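Why do race cars have tires with no pattern?

Look at the tires of your family car. They have many deep lines cut in the rubber. Now look at the tires of a race car on a sunny day. They are completely smooth! We call them "slicks". Many children ask us why, so let us explain it step by step.

What does a tire do?

A tire holds the car on the road. This holding is called grip. When the driver turns the wheel, the grip makes the car go around the corner. When the driver brakes, the grip makes the car slow down. Without grip the car would slide like a shoe on ice.

On a dry track, more rubber touching the road normally gives more grip. A smooth tire has no lines, so more of its rubber can touch the ground. This is why slicks are so good in the sun.

What happens in the rain?

Rain puts a thin layer of water on the track. A smooth tire cannot push this water away quickly enough. The tire climbs on top of the water and the driver cannot steer well. This has a long name: aquaplaning. The lines in a rain tire are like small rivers. The water runs into them and goes out at the sides, and the rubber can touch the road again.

Why must the tires be warm?

Race rubber is a little bit like cheese. Cold cheese is hard. Warm cheese is soft and it sticks to your plate. A cold slick is hard too, and it slides easily. When it gets warm, it becomes soft and sticky, and then it can hold the track. 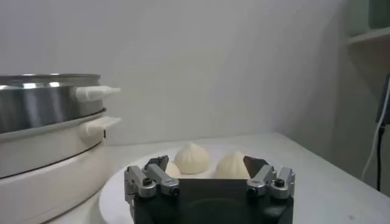
A steamer and a plate. Heat changes food, and it changes rubber too.

At the Talach circuit, the mechanics put electric blankets on the tires before the race. The blankets stay on for 40 minutes. Not all races permit them. Where they are forbidden, the drivers must warm the tires by driving, and you can see the cars going left and right behind the first car before the start.

But too hot is also bad. Then the rubber wears away very fast and the grip becomes less.

A story from the pit lane

Mirta Garrido drives for the small team Paredes. Last February she started on slicks at Talach and after 25 laps it began to rain. She came to the pits and her mechanics changed all the tires. When she went out again, she was in last place, but the other drivers were still on slicks and had to go very slowly. At the finish she was number 2.

New words

Grip: how well the tire holds the road.
Slick: a smooth race tire for dry days.
Pits: the place where the team works on the car during a race.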